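Drokow Comedy Benefit: Ticket and Venue FAQ

Last updated Dec 10, 2022

When is the benefit?
The show is held in February. The exact date is printed on each ticket and listed on the order confirmation.

Who is performing?
Asanka Debnath hosts. Sunee Wattanapong and Manouchehr Rezaei each perform a full set. Kavinda Matubbar opens. The lineup can change without notice, and a change of performer does not qualify for a refund.

Where does the money go?
Net proceeds go to the Ronitz Veterans Housing Fund. Performers waive their fees. Venue rental and sound are paid from ticket sales before the transfer is made.

How many seats are there?
Kumsa Hall seats 786 for this event. Of these, 600 are reserved seats on the main floor. The remainder are balcony seats and are unassigned.

How many tickets can I buy?
Up to 93 per order for registered groups. Individual orders are limited to three.

Can I record the show?
No. Phones must be switched off and stored before the host comes on. Guests who record any part of a set will be asked to leave.

Is the material suitable for children?
Sets include strong language and political content. Admission is restricted to adults.

Can I donate items for the lobby food table?
Yes. Sealed food and kitchen supplies are accepted at the side door until one hour before the show. Boxed plastic food wrap is also accepted. Label each bag with the name on your order.
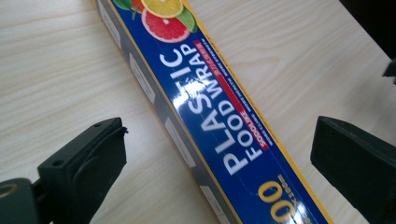 Who do I contact about a lost ticket?
Write to Shafiq Wanigasekara at the Trika box office and include your order number. Lost tickets are reissued once.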